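Nestetti (hand-held gripper kit)

Nestetti is a hand-held gripper kit sold by the small firm Barholm, meant for people who want to record everyday household chores so that robots can later learn from them. It was designed by Rüdiger Hagedorn, who had spent a good many years repairing kitchen appliances and liked to say that a tool ought to feel friendly in the hand before it does anything clever.

The kit comes in a padded case and holds a pair of grippers, one for each hand, along with 31 spare jaw pads, a charger and a printed booklet of suggested chores. Each gripper weighs 500 grams – a little heavier than the early version, which some owners still prefer and will happily tell you so! The battery lasts long enough for a full morning of tidying, and the recordings are moved to a computer with the Vendis program, which also trims out the long pauses when the doorbell rings or the kettle boils over.

The first batch of 161 kits went out in October, mostly to private homes and a few training schools. Reviewers were kind about the grip and the booklet, and rather less kind about the case, whose zipper tended to catch. A later model, the Nestetti Pfeiffer, has a sturdier case and sells for 900 euros with both grippers included.

Chores in the booklet are grouped by room, and the living room chapter is the one most owners begin with – it covers picking up toys, straightening cushions and dealing with the wastebasket.

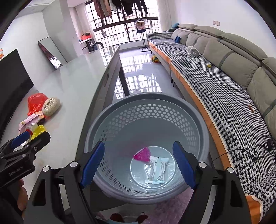
The kitchen chapter is longer and asks for more patience, as cups and cutlery take some practice, and Barholm suggests leaving it until the second week.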